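Up before the alarm again! I had the stripes in my head from the second I opened my eyes. I've been sorting the fabric for the Agudelo quilt all week, and last night I finally got the yellows to stop fighting with the greens, so of course I wanted to see whether I still liked them in the morning. I do. I really do. I had my coffee standing up and looked at them the whole time.

The plan, so I have it written down somewhere I won't lose it: strips cut 15 inches long, sewn into blocks, 42 blocks total, and then a plain border in that oatmeal cotton Shahla gave me (she bought way too much for her curtains, lucky me). I was going to do 40 blocks and keep it simple, but the layout looked stubby on paper and two more fixed it. Shahla thinks the border should be purple. I told her I'd think about it, and then I did think about it, all the way through the dishes, and I'm still for oatmeal.

Ironed for ages after breakfast. I love ironing when it's fabric and can't stand it when it's shirts. The old red tablecloth came up beautifully once I'd trimmed off the worn edge, and there's enough left over for pockets or a little bag or something. Found the good scissors too! They were in the drawer with the batteries and I have no idea how long they've been there. I'd been using the kitchen ones like a criminal.

Then a long phone call with Socorro. She's started a blanket out of her kids' outgrown T-shirts and she's stuck on how to keep the jersey from stretching. I told her to try the iron-on backing, the lightweight kind, and to test it on a sleeve before she does the dinosaur one. She read me the list of shirts and we both got a bit teary over the soccer camp one, and then she had to go because something was boiling over. I miss living down the street from her. We'd have had both machines on one table by now and gotten half as much done.

Lunch was toast and the end of the lentils. I ate it on the back step in a coat with the sun on my knees, very happy.

Note to self about the bins, as I finally have a system and I'd like to remember it in a month. White bins only, the plastic ones, no lids. Fold everything so the colors face up and I can see what I've got without digging. Lids are where fabric goes to be forgotten. I have a whole lidded tub of corduroy from Fedden that I swear I hadn't looked at in years, and there's a gorgeous mustard in it.
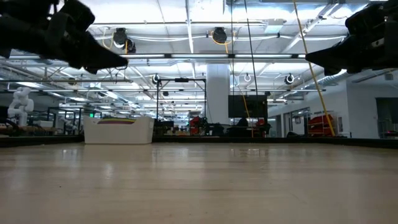

Clulten, January

A big pale wood table and a white bin with the stripes showing over the top, yellow and red and green and purple. It makes me so happy to look at! I want a table like that. All that smooth wood in front with nothing on it, and a shine on it from the lights. You could lay out four whole rows of blocks and walk along them. My kitchen table does one row and a half, and then I'm onto the floor with my knees cracking.

Evening now, 21 blocks pinned, so halfway. Hands are sore in a good way. I'm going to sew the first row tomorrow before I talk myself into rearranging it again, and I need to pick up more thread, the gray, two spools. Also eggs. Also call Socorro back and ask about the sleeve.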